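Is it worth keeping the shop packaging when you sort small household stuff into boxes?

Home & Storage > Decluttering
Asked in August, 1,432 views

Andonora

I keep reading that the way to deal with a table full of odds and ends is to "decant" everything: take it all out of its bags and cartons, throw the packaging away, put the bare things in matching bins. I don't buy it. Half of what piles up on our table is small stuff that came in its own bag in the first place. Socks, snacks, sponges, little cartons of whatever. If I strip the lot I end up with a bin of mystery objects and no idea what size the socks are.

What I do now is take any sturdy cardboard box that's come into the house, leave the flaps open, and drop things in as they are, bags and all. My sister-in-law says this is just moving the mess from the table into a box. She may have a point, but I'd like to hear it from somebody who isn't selling bins.
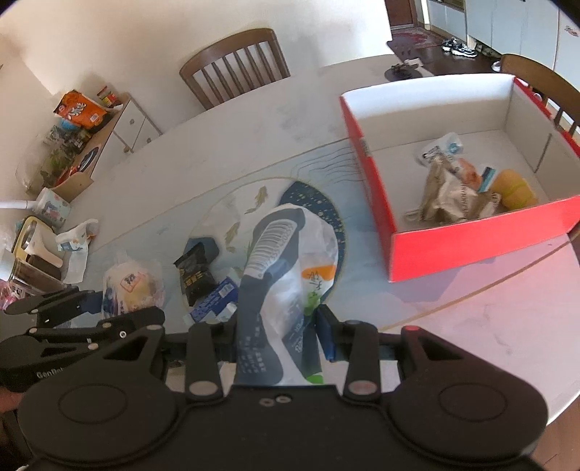
The other thing that bothers me is mixing. Every guide says one category per box. We have a small apartment and I'm not giving a whole box to sponges. Is there any real harm in socks and sponges sharing, provided everything is still wrapped? And does food have to be kept out of it, even when it's sealed?

Gakulden
Voted most useful, 127 votes

Keep the packaging on anything you haven't started using. Unopened socks stay clean in their bag, and you can return them or give them away. Once a thing is open and in use, the bag is trash and the thing goes where you use it. That rule has done more for my closets than any bin I ever paid for.

On mixing, I think the one-category rule was written by people with basements. Socks next to a wrapped sponge won't hurt anything. I would keep two kinds of stuff out, though. One is anything with a strong smell, and that includes soap, even when it's wrapped. Cotton picks it up and so does paper. The other is food. A sealed snack bag is fine on the day you put it in, but it gets a pinhole when something heavier lands on it, and then you have crumbs in a dark cardboard box, and I've seen what comes to live in those. Put the food in the kitchen.

Your sister-in-law is half right. A box you never unpack is a pile with walls. Mine get 4 weeks. I write the month on the flap, and whatever is still in there at the end goes on a shelf or out the door. Paper bags I fold flat straight away, because a crumpled one takes up as much room as what you're trying to store.

Nedeljković

just buy the clear stackable ones with lids, cardboard is a waste of time. you can see whats in them

Ularier

I'd go easy on the clear tubs. I had a stack of them and all it meant was that I could see the clutter from the couch. They also crack at the corners. Cardboard is free, and when it gets soft you recycle it.

I don't agree with keeping every wrapper on, either. Plastic bags slide around and won't stack, so a box of bagged socks holds a lot less than a box of rolled ones. If size is the worry, cut out the bit of the label with the size on it and tuck it inside the cuff. Takes a few seconds a pair. I wouldn't bother doing it for gifts.

Small cartons go on their ends along one side with the printed side up, soft things in the middle. Leave the top open while you're still filling it. I used to tape mine too early and then cut them all open again looking for batteries.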